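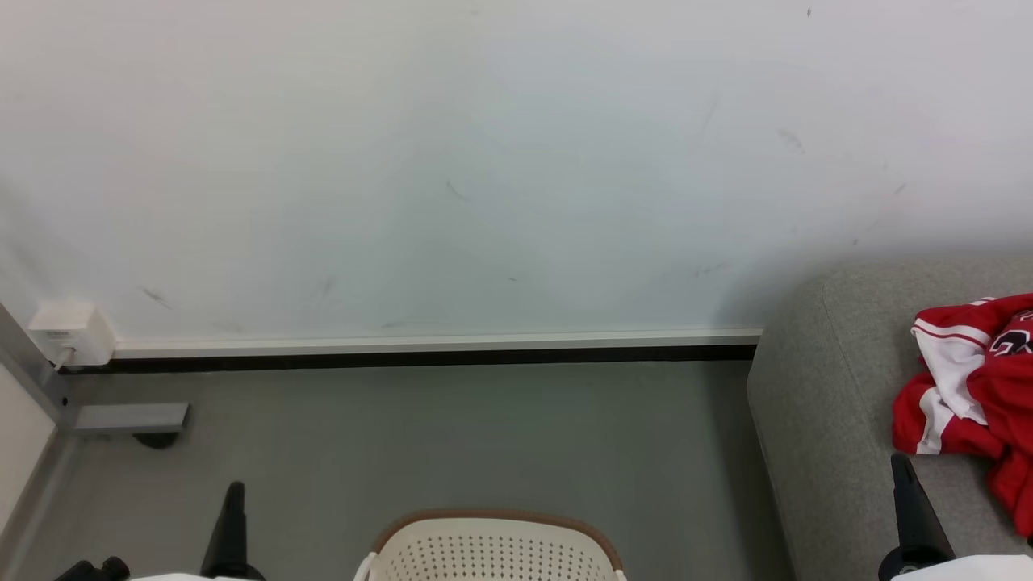 Edet Vedanis

Trallent has a new album coming in June, and we know this the way we know everything about Trallent: they told us they were quitting music forever.

It was the third farewell in four years, if you're keeping score. This one arrived at 2 a.m. as a seven-part post, in which the duo blamed the label, the fans, streaming, and a hotel in a city they declined to name. By breakfast the post was gone. By lunch there was a pre-order page for "Kerkura," with 25 tracks and a vinyl edition limited to 2,724 copies - a number the band says is "personal" and will not be discussing.

I will be buying one. I bought the last one too, and the farewell candle.

The single is out already and it's good, which is annoying. There's a long, muttered second verse that seems to be about their old tour manager, or possibly a dog, and the fan forums had more than 900 replies on the subject before I'd finished my coffee. The dog people are winning. The chorus has the big, silly drums they swore off after the second record, and I've had it stuck in my head since the grocery store.

As for the feud with their former producer, it's back on. He posted a single yawning emoji an hour after the song dropped, then a link to his own new single, out the same month. They used to share a publicist. I'm starting to think they still do.

Pre-orders for the vinyl close at midnight on the last day of May. The candle is sold separately.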